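Section 3: Laying out the play kitchen table

Now the fun part! Your Mukudura set is unpacked and rinsed, and it's time to give everything a home on the table. Allow 16 minutes the first time you do it.

Before you start
Wipe the tabletop with a damp cloth and let it dry. The small holes in the top are meant to be there, so please don't plug them.

CAUTION: Toy food is for pretend meals only. Keep it away from real stoves and real ovens.

1. Set the big green colander on the left side, the long way up and down. It takes up the most room, so it goes first.

2. Put the lavender plate near the top, in the middle. Leave it empty for now (children love to be the ones who fill it).

3. Place the blue round dish just below the plate.

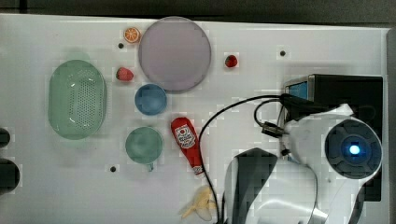

4. Add the green cup under the blue dish with its handle toward you. Little hands find it right away when it points at them.

5. Scatter the fruit! We like the orange slice up near the top edge and the red fruit with plenty of white space between pieces, but there's no wrong spot.

NOTE: Celeste Baptista tried more than 160 layouts while she was writing this guide, and the loose, slightly messy ones always got the longest games.

6. Move the cooking appliance to the right side of the table. Turn it so the knobs are easy to reach, then check that it sits flat.
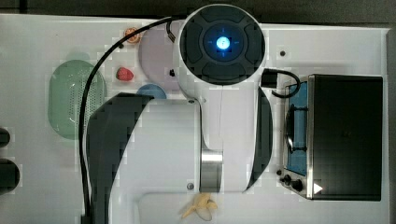
Toy stove at right, with the dishes at left and the banana on its tray.

7. Decide where the banana goes. On a tray it becomes a serving dish, and on the bare table it's groceries. Both are great.

8. Stand back and look from the child's side. Slide any piece that's too far to reach a little closer.

NOTE: For two cooks, keep the colander on one side and the cooking on the other, so each has a station of their own.

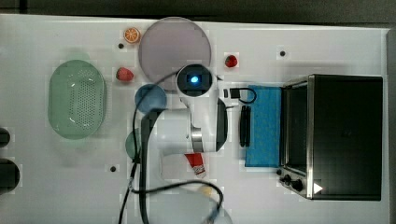

9. Pick a first recipe. Fruit salad is a wonderful opener: wash in the colander, serve on the lavender plate, pour a drink in the cup. Breakfast comes next, and then you can bring out the ketchup. 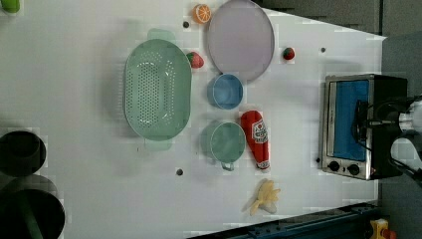 Ketchup bottle on its side between the mug and the banana.

10. When the game is over, put the fruit in the colander and carry it to the shelf in one trip. For washing and drying, go to Section 4.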